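Chapter 6
Learning From Demonstrations, and How Many You Need

A robot manual will tell you what the arm can lift. It will not tell you how to get a mug onto a rack, a job most four-year-olds do badly and most robots do worse. This chapter is about one way of closing the gap: a person performs the task through the robot, many times over, and a program learns to copy the person. The field calls this imitation learning. Parents have other names for it.

Our running example is the Stollimia study, in which a pair of arms was taught three kitchen tasks from 1,468 demonstrations. The team had planned on 2,000. Section 6.4 explains what became of the rest, and why the authors ended up glad to lose them. A recording in which the operator hesitates, sneezes or changes her mind is still a recording, and the learner will study the sneeze with great care.

The surprise came when the data were thinned. The Dodov filter, which discards demonstrations that disagree too much with their neighbors, left 395. The policy trained on that small pile did as well as the one trained on everything, and on the mug task it did a little better. Before you throw away most of your own data, note that the Rácz test in Section 6.5 shows the same trick failing when object positions vary widely.

Three ideas will carry you through the chapter. A demonstration is a list of what the robot sensed paired with what the operator commanded. A policy is a rule that goes from the first to the second. Coverage is how much of the table, and how many arrangements of the things on it, the demonstrations have visited. Most failures you will meet are coverage failures - they just show up dressed as something more interesting.

The exercises use Listix, a plain logging format that you can open in any text editor and regret opening shortly afterward.

Figure 6.1. Two-arm station with orange slices on a cutting board, a yellow knife and fork, and a mug with its rack.

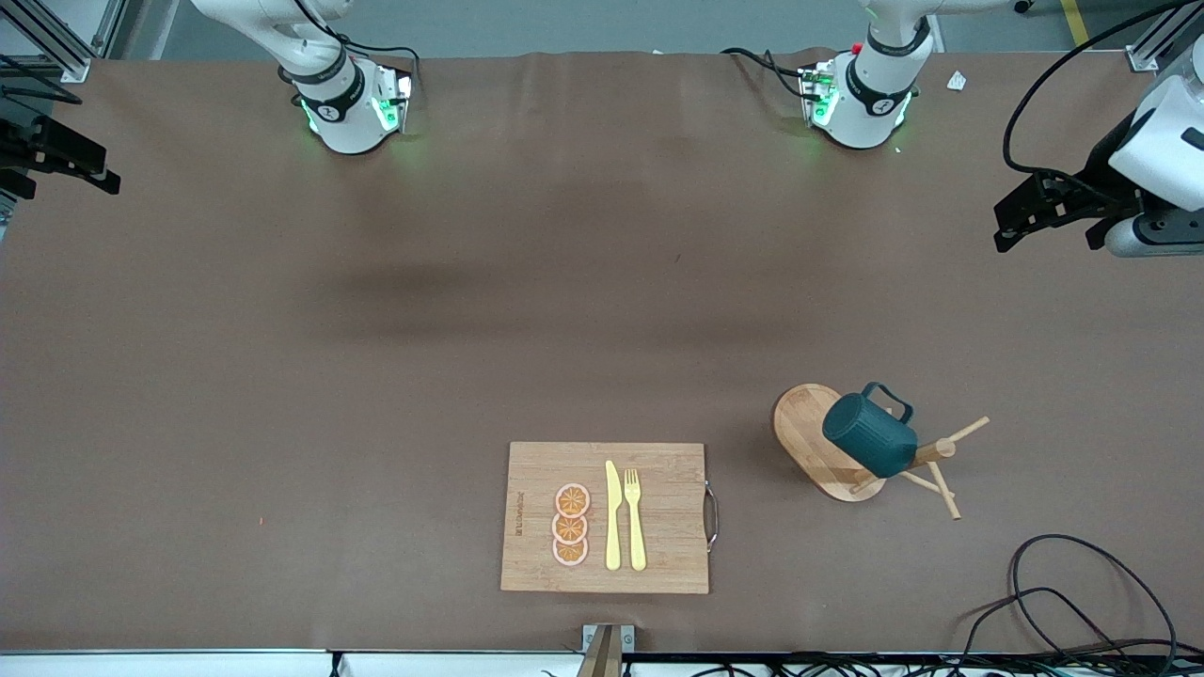 6.1 What Counts as a Demonstration

Suppose the operator reaches for the mug, misses, and picks it up on the second try. You now have one success, or one failure followed by one success, depending on where you cut the recording. We begin with where to cut.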